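Bimanual cloth folding: one arm's grasp detector fires before the fingers close, and the fold plan starts early

Posted by Esben Baldursdóttir in Manipulation and grasping
Tags: cloth, bimanual, time sync, grasp detection, state machine

I have a two-arm setup doing towel folds on a flat mat. Overhead camera, one workstation, both arms on CAN. The planner is Pistier with its default cloth primitives, and I have a thin state machine on top that sequences pick left edge, pick right edge, lift, translate, lay down.

The problem is in the first transition. The right arm goes to the near edge of the cloth, the fingers start to close, and the state machine moves on to the second pick before there is anything between the fingers. The left arm then does its part correctly, both arms lift, and the right one comes up with nothing. This happens in 71 of 200 logged trials. The other trials are fine, and the folds that complete are acceptable for my purposes.

What I have checked:

Hand-eye calibration was redone twice. The residual is small and does not differ between good and bad trials.

Gripper command latency looks normal when I run the gripper alone in a loop.

The cloth mask from the camera is correct on every bad trial I looked at by hand. The edge point it picks is on the edge.

The grasp check itself is simple. It reads gripper motor current and declares a grasp when current goes over a threshold for 3 consecutive samples. Threshold was set by hand from a plot. The config is:

grasp_check:
 source: motor_current
 threshold: 0.35
 consecutive: 3
 timeout_ms: 679

I tried raising the threshold. At 0.5 the false positives go away, but then it misses real grasps on a single layer and times out, so that is not a fix. The odd part is that the left arm has the same config and almost never does this. Swapping the gripper motors between arms did not move the problem. It stays with the right arm.

Is there a known issue with Pistier's grasp check on asymmetric setups, or is this likely something on my side? I would like to avoid adding a tactile sensor if I can.

Fathima Wijesinghe

The check does what you told it to do. It just can't tell closing on cloth from closing on friction, and it can't tell either of those from the finger dragging on the table. If the motors swapped cleanly and the problem stayed with the arm, look at what differs by arm, and that is pose and approach order. Your right arm always picks first. It comes in low, because the primitive for the first pick assumes a flat edge and slides a fingertip under it. The second pick is done with the first side pinned, and the default there is a top-down pinch with no sliding.

So on the first pick you have a fingertip in contact with the mat while the gripper starts to close. The pad drags, current goes up, your three samples are satisfied, and the state machine leaves. Whether it happens depends on how hard the tip is pressed into the surface, and that varies with the arm's gravity compensation in that pose. A third of the trials sounds plausible to me.

I had the same failure on our folding cell last November. We had it on a smooth desktop first and then worse on a textured mat. The starting pose for the first pick on our cell is this one. 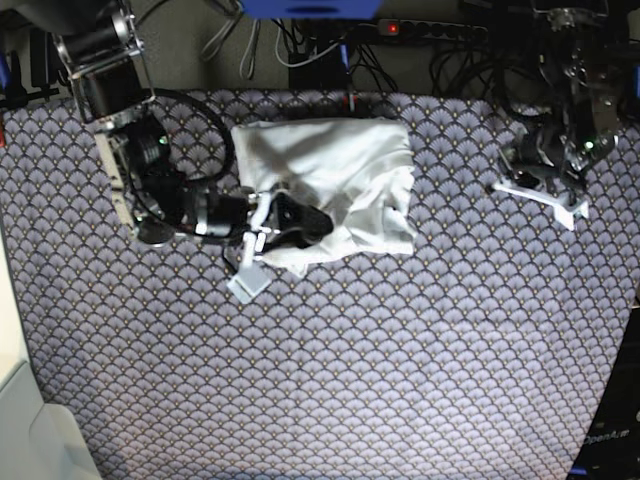

First pick, right arm at the lower left edge of the cloth, left arm holding clear of it.

The fingertip pad is resting on the mat just below the cloth. Anything you read from the motor in that configuration includes contact with the mat. In our logs the current in the first part of the close was higher with no cloth at all than with a single layer and the tip lifted slightly.

What I changed, in order of how much it helped:

First, split the close into two stages. Stage one closes to a fixed width with the grasp check disabled. Then lift the wrist a few millimeters. Stage two closes the rest of the way with the check enabled. With the tip off the surface, the current means something again. In Pistier you can do this by chaining two close actions, you do not need to touch the primitive.

Second, require position as well as current. A true grasp on one layer of towel stalls at a width greater than zero and stays there. A drag event shows current while the width is still changing. Something like this:

grasped = (current > threshold) and (abs(width_rate) < rate_max) and (width > width_min)

width_min needs care with thin cloth. If your encoder can't resolve a single layer, leave that term out and rely on the first two.

Third, gate the transition on a visual check. After the small lift, compare the cloth mask before and after in a small region around the fingertip. If the edge has not moved, go back and retry. It costs one camera frame plus segmentation. You already have the mask, so the code is short. Mask out the gripper first or you will be measuring the motion of your own fingers – I lost an afternoon to that.

As for the asymmetry, you can confirm it without any new code. Swap the pick order in the state machine so the left arm goes first. If the false positives move to the left arm, it is the approach and has nothing to do with the hardware.

kamar_user

Just use Kamar. It has a slip detector built in. Never had this problem.

Livov

The Kamar slip detector works on tangential force at the wrist, so it needs a force-torque sensor. The original post says CAN motors and current only. It would not run here.

I agree with the two-stage close. Two things to add.

Check your timestamps before you tune anything. If current samples are stamped on arrival at the workstation and commands are stamped on send, the order of events in your log is not reliable at this scale. Under load, CAN frames from one arm can queue and arrive in a burst. Three consecutive samples then cover a much shorter time than you think. Make the condition a duration and not a sample count. I would start at 60 ms and work down.

Also, 0.35 was picked by hand from a plot, and you don't say in which pose. Record a baseline close with no cloth in the first-pick pose and again in the second-pick pose, and subtract the right one for each. The Vigfúsdóttir scripts have a tool for this, it is called baseline_record or close to it. The output is a table indexed by gripper width. Interpolate linearly. Redo it when you change the mat.

Esben Baldursdóttir

Swapped the pick order. The false positives moved to the left arm, so it is the approach. Thank you both.

I have the two-stage close running with the width rate term and without width_min, as my encoder is too coarse for one layer. Livov, you were also right about the stamps, they were set on arrival. I have changed the condition to a duration but have not recorded baselines yet. I will post numbers when I have another full set of trials. The visual check is next, with the gripper masked out.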